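**Subject:** Duplicate variants and missing stock after catalogue import
**Raised by:** Renata Chmielewska, Sandasley (tableware and kitchen goods)
**Handled by:** Zewditu Admasu, Skekon Support
**Product:** Skernero Stock, hosted edition
**Priority:** 2
**Status:** Resolved, awaiting customer confirmation

### Reported fault

The customer imported the October supplier file from Sukprasert, containing 1,221 lines. The import finished without an error message. The stock screen then showed only 900 items, and several products in the tableware category carried the wrong colour and finish. The customer had already cleared the browser cache and signed in from a second computer, with the same result.

### Log

**09:10** Ticket received. Customer asked to stop all manual edits in the tableware category until further notice. Import file and job report requested.

**09:45** File received. Column headings match the current template. Character encoding is correct.

**10:20** Fault reproduced on the test system. The importer reads the product code and the parent code but ignores the finish code where the latter begins with a zero. Lines that differ only by finish are treated as the same item, and the last line read overwrites the earlier ones.

**11:05** Customer asked whether the supplier file was at fault. It is not. Sukprasert supplies finish codes as text, in line with the template. Our importer was converting them to numbers.

**11:30** Customer advised against re-importing over the existing records. Doing so would restore the missing lines but leave the overwritten ones with incorrect prices.

**13:15** Category restored from the overnight backup. Orders placed since the backup were exported beforehand and re-applied. No orders were lost.

**14:00** Finish code field set to text in the customer's import profile. File re-imported in batches of up to 400 lines. All lines are now present.

**14:40** Customer reported that the chopstick listing still showed a single product with no choice of finish. Variant display was switched off for that listing and has been switched on.
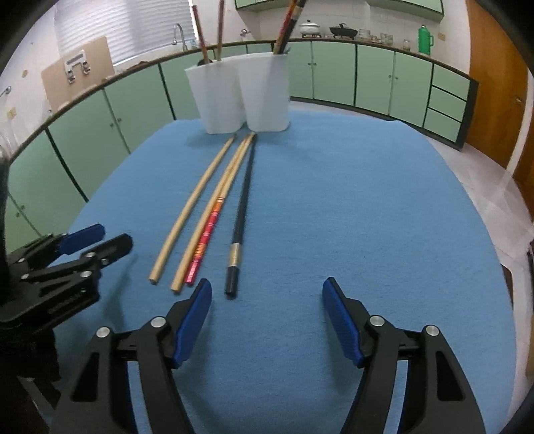

*Attachment 1: Chopsticks, plain light wood, patterned red and pink handle, and black with gold-coloured band.*

**15:05** Variant menu checked on the test shop and on the live shop. Each finish can now be selected and holds its own price.

### Further action

The conversion fault has been passed to the development team. Until a corrected release is issued, customers using finish codes with a leading zero should set the field to text under Import Profiles before loading a file.

Ms Chmielewska is asked to check the tableware prices against the supplier's list and reply to this ticket. Manual edits may resume once that check is complete.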